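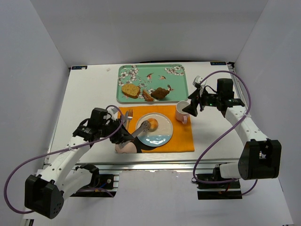

Tabuleiro verde-menta com flores e pássaros, pão à esquerda.

Para: lista skate-longboard
Assunto: Re: Rodas novas da Plodport

Na quinta-feira escreveram para a lista:

> Recebi as rodas da Plodport e montei-as na tábua antiga. Dizem
> que aguentam 1.000 km sem perder a forma. Rolam muito bem no
> parque de Vemley. Alguém quer entrar numa encomenda conjunta?
> Com 16 jogos fazem desconto.

Por mim, passo. Mil quilómetros em que piso? No cimento liso de Vemley até as minhas rodas velhas pareciam boas. Levem-nas à descida de Pakville, com aquele alcatrão todo remendado, e depois falamos.

Também gostava de saber de onde vem o número. Na página da marca há um gráfico sem unidades e mais nada. O ano passado comprei os rolamentos Pärn, igualmente "testados", e ao fim de 12 voltas um deles já fazia barulho. 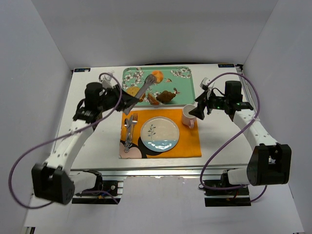

Quanto à dureza, o anúncio diz "média", o que não me serve de nada. Quero o valor na escala A, como toda a gente indica. E a cor também me deixa de pé atrás – é um laranja igual ao daquela base individual em frente do tabuleiro, e no catálogo só aparece branco. Será o mesmo composto ou outro lote?

Se alguém medir o diâmetro antes e depois de um mês de uso a sério, leio com interesse. Até lá, não contem comigo para os 16.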